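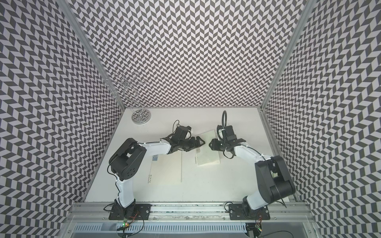

Why I can't stop looking at herringbone

Blog > Pattern and Thread > Weaving

Okay, so I have fallen completely down the herringbone hole and I'm taking you with me.

It started with a scarf. My neighbor Svyatoslav Hrynyshyn was clearing out his mother's closet in May and handed me a gray wool scarf that she wove herself, back when she still had the big floor loom in the front room. I've had it on my desk ever since and I keep flipping it over. The zigzag runs the whole length without one mistake that I can find, and I have looked, with a magnifying glass, at 11 at night.

If you've never woven anything, a plain twill is the diagonal you see on your jeans. Each row of weft steps over by one thread and the lines march off to one side. For herringbone you turn that diagonal around every so often, so it runs up, then down, then up again. And at the turn you skip a little, so the two diagonals don't meet in a neat point. That small break is what makes it herringbone. If they do meet in a point, it's usually called a point twill, and people (me included, until this spring) mix them up constantly. Chevron gets thrown into the pile too, especially by anyone selling flooring!

I wanted to try it right away, so I warped my little four-shaft loom, a secondhand Zureck that squeaks on the down stroke. 149 threads, black and white, because I wanted to see every single thing I did wrong. And wow, did I see it. I had crossed 2 threads in the heddles near the left side and didn't notice until I'd woven a good hand's width. There was a faint streak running straight up through the zigzag like a scratch on a record. I tried telling myself it would wash out. It would not wash out. I unpicked the lot, rethreaded, and started over with a podcast on.

The second go was so much fun. There's a rhythm to the treadles, one-two-three-four and around again, and after a while my feet knew it better than I did. The pattern comes up slowly under your hands and then all at once you've got teeth, rows and rows of them. I wove 715 rows before I ran out of white (I keep a tally on the back of an envelope, it's a habit from knitting). Now it's a table runner, slightly wider at one end than the other, and I love it to bits.

Things I'd tell myself if I were starting again:

Check the threading in small groups before you tie on. Tug each group and look at it sideways.

Use a floating selvage. I skipped it the first time and my edges looked chewed.

Pick two colors that are far apart. I did a sample in navy and charcoal from Hladun and you need a flashlight to find the pattern.

Beat gently. If you pack the weft down hard the diagonals go flat and the whole thing looks squashed.

Volodymyr Lytvynenko from our weaving group lent me his binder of old drafts, all drawn in pencil on graph paper, and there are 3 broken twills in there I've never seen in any book. One has a wide stripe next to a narrow stripe, over and over, and it gives the cloth this lovely limping look. I'm trying that next in the rust-colored wool from Lalwood, if I can bring myself to wind it. It's the softest stuff I own and I've been saving it for two winters.

If you have a herringbone draft you're fond of, please send it over! I'll weave a sample of anything that fits on four shafts.

23 shares
8 comments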